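Keeping Creams, Sunscreen and Face Products in Good Shape at Home
Goltgate Home Notes
Updated February 28, 2025

Most skin products are thrown out half full. They separate, dry up around the lid or start to smell like old crayons. A few storage habits will get you to the bottom of the jar, and the second half of this page covers the marks these products leave on towels, sheets and furniture.

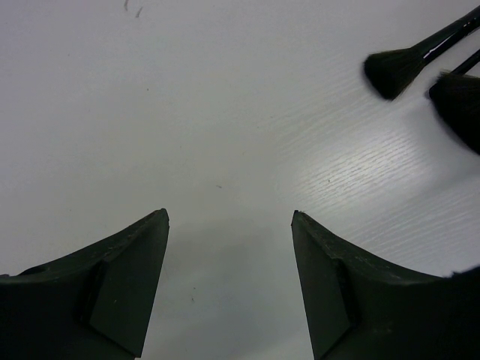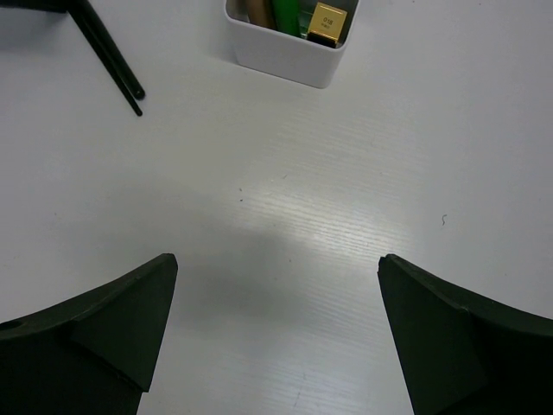

White tabletop, two views.

Where to keep things

The bathroom is the usual place and often the worst one. Steam gets under loose lids, and the shelf over a radiator gets warm every morning. A bedroom drawer or a hall closet is better for anything you use once a day. Leave soap, face wash and shaving cream by the sink.

Vitamin C serums go brown in light and air. Keep them in the box they came in, cap tight. If yours has gone from pale yellow to the color of tea, replace it.

The refrigerator is fine for eye gels and plain aloe. Don't put thick creams or balms in there. They get stiff, and some turn grainy when they warm up again.

Check the back of the package for a small drawing of an open jar with a number and an M. The number is how many months the product is meant to last after opening. Write the opening month on the bottom with a laundry marker. A jar opened in May with 12M on it is due for replacement the following May.

Jars and pumps

Use a small spatula or the handle end of a clean spoon for jars. Wash it with dish soap and let it dry before it goes back in the drawer.

When a pump stops working, run the nozzle under hot tap water for a minute and try again. Dried lotion in the tip is the usual cause. If that doesn't do it, the tube no longer reaches the product. Stand the bottle upside down in a mug overnight, then take the pump off and pour.

Plastic tubes can be cut across the middle with kitchen scissors. Scoop from both halves and push the top half back over the bottom like a cap. Use it up within the week.

Don't add water to stretch a lotion. It thins out the preservative along with everything else.

Sunscreen

Check the expiration date before the first warm weekend. Throw out any bottle that has gone watery or lumpy, even if the date is still good. Don't leave sunscreen in the car. At the beach or the pool, wrap it in a towel and keep it in the shade or in the cooler.

Sunscreen stains on cloth

The yellow or rust-colored marks on white shirts and pillowcases often come from avobenzone, an ingredient that reacts with iron in the water. Chlorine bleach makes them worse. Scrape off any extra, work in liquid dish soap and leave it for half an hour. Rinse from the back of the cloth. If the mark is still there, wet it with lemon juice, sprinkle on salt and let it sit for an hour before washing. Test colored fabric on an inside seam first.

Keep the item out of the dryer until the mark is gone.

Oily towels and washcloths

Towels used with face oil go stiff and smell even when they are clean. Wash them separately in the hottest water the label allows, with the normal amount of detergent and half a cup of washing soda. Skip fabric softener. Old dark washcloths are good for taking off makeup, and you can stop worrying about the white ones.

If a cloth is heavily soaked with oil, hang it flat to dry and don't put it in the dryer at all. Oil left in fabric can heat up and catch fire.

Marks on furniture and counters

For painted or laminate tops, use a drop of dish soap on a damp cloth, then wipe with plain water and dry. For unsealed stone, blot the spill, spread a paste of baking soda and water over it, cover with plastic wrap and leave it overnight. Oil in stone may take two or three rounds.

A greasy ring on bare wood can be sanded lightly with 400 grit paper, going with the grain, and then oiled again. On varnished wood, stay with soap and water. Nail polish remover takes the finish off, so keep that bottle on a saucer.

A cork mat or a tray under the bottles saves most of this work. Ours came from the Rilau market and cost $13.

Next page: Cleaning makeup brushes and sponges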